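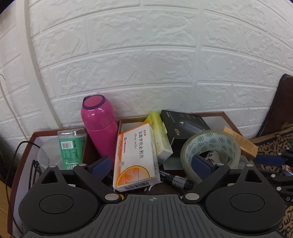 Plolto: grasp state tooling for wrist-view gripper video

Version 2, May 16, 2023
Maintained by Janaína Guimarães and Ansel Dunleavy

Plolto reads video from hand-held grippers and writes out a grasp timeline: jaw opening, finger pad pose, and a guess at which object sits between the pads. We built it to feed our own policy training, and it has grown into something we really enjoy using, so we cleaned it up and put it out. Please break it and tell us how!

What's in the repo

plolto/track finds the pivot caps on the linkages and fits the finger model to them
plolto/segment separates the gripper from whatever is behind it
plolto/timeline turns per-frame results into open, closing, holding and releasing spans
saserer/ is the label viewer (a small separate package, and it runs fine without the rest)
configs/ has one file per gripper type

Quick start

pip install -e .
plolto run --input clips/ --config configs/default.yaml
saserer open out/timeline.json

The first run builds a cache and is slow. After that, a 40 second clip goes through in 17 seconds on Clyde's desktop GPU, which made all of us very happy.

Sample clips

The sample pack has 20 clips of household objects on tables and floors. We picked cluttered setups on purpose: boxes leaning on boxes, shiny bottles, clear tape, printed fabric. Clear tape is still the hardest thing in the pack for the segmenter. If you have ideas there, Soledad Lindqvist owns that module and would love a pull request.

Two grippers in one view

New in this version, and the part I'm most excited about. Older releases assumed any gripper in view was the one carrying the camera. With a second one working nearby, the tracker would hop between them and the timeline came out as nonsense. Now each gripper gets its own track ID, and the camera-side one is always track 0. The other gets a coarser result (jaw state and held object only), and a busy background no longer throws it off nearly as often.
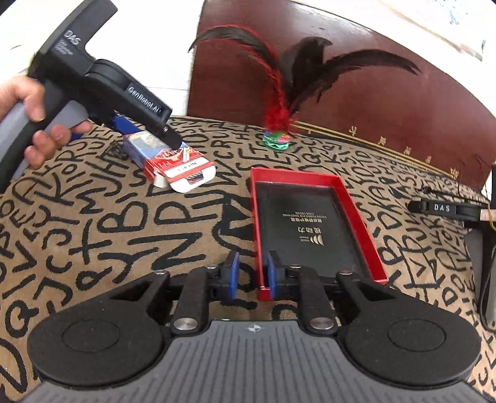 Track 0 in the foreground, fingers slightly open; the second gripper holds a small white and red box over the patterned carpet.

To turn it on, set multi_gripper: true in your config. Memory use goes up, so drop batch_size first if you run out.

Known issues

Dark finger pads against dark bags or trays can lose their outline for a few frames. Smoothing hides most of it.
Text on packages is ignored. Myrtle Yazzie has a branch that uses it for object matching, planned for September.
Saserer forgets your zoom level when you switch clips. Sorry, it bugs us too.

Label format

One JSON file per clip, times in seconds, one list of spans per track. Missing values are null, never zero. Files from version 1 load after running plolto migrate.

Thanks to Clyde Whitlock for the linkage fitting code, still the nicest file in here.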